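Share 3 Comments 2

4. Before you start a run in the sim workshop

Read this bit even if you've used Flenel before. The rules changed in March and the old sheet from Dastano is out of date – bin it.

4.1 Load the workshop scene. Wait for the textures to finish. Wood on wood on wood, so a half-loaded scene looks a lot like a finished one.

4.2 Set the wrist view. Both fingers must show, with the gap between them clear. If one finger is missing, reset the view, don't nudge the arm to fix it.

4.3 Check what's near the gripper before any move command. Pale rail up the middle, slatted frame with the crossed braces to the left, black clamp on the cabinet face to the right. Thin parts count as obstacles, same as the cabinet. 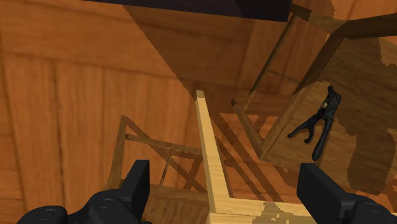 4.4 Speed limits

Keep the cap at 600 for all approach moves. Units are whatever your Lysenko profile uses, do not convert by hand.

CAUTION: the cap does not carry over when you swap profiles. Type it in agian.

4.5 Collisions

Stop on first contact. Log it, even a light touch. After 3 logged contacts the run is void – start over from 4.1.

Note: stains on the wood are texture only. Don't mark them as objects, don't mask them out either.

4.6 Sign-off

Save the log before closing. Unsaved logs are gone, no recovery. Then send it to Orysia Nazarenko at the Denddale office with the profile name in the subject line. No sign-off, no transfer to the real arm. Same rule for short test runs and for reruns of a job thats already been passed.

Next: 5. Moving a run to the real arm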